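Rolotik planner and teleop suite, version 3: review
Posted November 13, 2024 by Stela Olteanu

I moved our two-arm bench over to version 3 of the Rolotik software in October and have used it for most of my working days since. We had been on the Magnusson stack before that, so a fair amount of what follows is comparison. The hardware stayed the same throughout.

Installation took a morning. The installer found both arms and the bench cameras, but it put the wrist cameras in the wrong order and I had to swap them by hand in the config file. The manual covers this on a page called "Device names", which you won't find unless you already know what is wrong. Hand-eye calibration is a guided routine now and went through first time on the left arm. The right one needed a second go.

Most of our work is sorting hand tools into and out of a tray with both arms over the same small area, and that is where the old planner gave us trouble. It treated each arm as a moving obstacle for the other and replanned constantly, so you got a lot of stopping and starting.
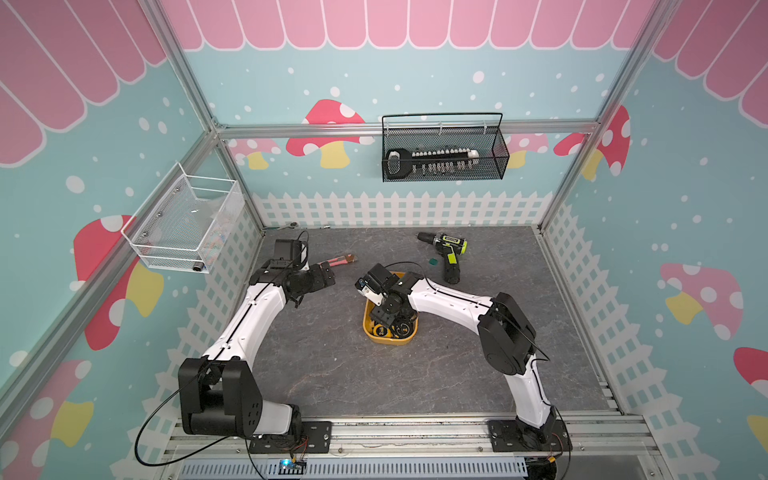 Version 3 plans both arms together by default. You can set one as the leader, or give each a share of the space and let the planner sort out the overlap. I ran 284 two-arm pick requests with the shared setting and 201 of them went through without a replan. The rest mostly replanned once and carried on. I didn't get a collision between the arms in that run, though the margin I'd set was on the generous side.

The cost is start-up time. The first plan after a scene change is noticeably slow, and if you clear the scene by accident (the button is right next to "Save") you wait for it again. Later plans are quick.

Perception is the weaker half. The overhead view segments tools well when they are spread out. Put tape measures side by side in a tray and it will sometimes merge two with similar colours into one mask, and then the grasp point lands on the join. Black items on a dark table are also hit and miss. There is a slider for mask splitting which helps, but it has no units and the effect of moving it isn't the same from one scene to the next.

The wrist view is used for the last part of the approach. Close in, the gripper takes up a great deal of the picture and the software has to work with whatever shows between the fingers. You can mask out the gripper body yourself, and I'd suggest doing it on the first day. Without the mask, the tracker kept picking up features on the housing and reporting that the object hadn't moved.

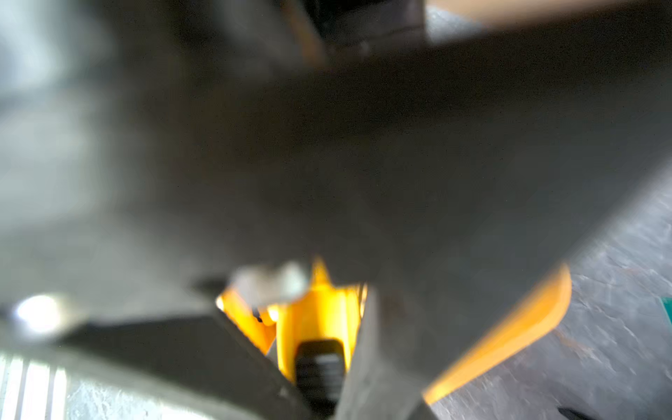
Deniz wrote in to say that the gripper mask gets dropped whenever you change the camera resolution, and that the software gives no warning. The same comment asked whether the mask could be tied to finger width, so that it opens and closes with the gripper. I checked the first point and it's right: switch resolution and the mask has gone. As for the second, I can't find any setting for it in this version.

Logging is much better than it was. Every episode is saved with joint states, commands and all camera streams on one clock, and you can scrub through them together. The episode list gets sluggish past 500 entries, so I now start a new folder each week. Export worked with our own scripts after I renamed two fields.

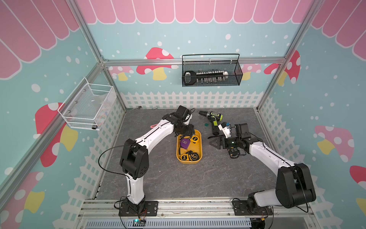

Both arms at the tray, with the tape measures inside.

Support is split between two offices. Sarkville handles licences and Nirville handles technical questions. Sarkville answered the same day. Nirville took longer but sent a patched config that fixed my camera order problem for good.

If your bench has one arm I don't think there is enough here to justify changing, and the Magnusson perception module is still better on cluttered trays. With two arms sharing a workspace, the planner alone is worth the move. I'm keeping it on our bench and will update this page when the mask bug is fixed.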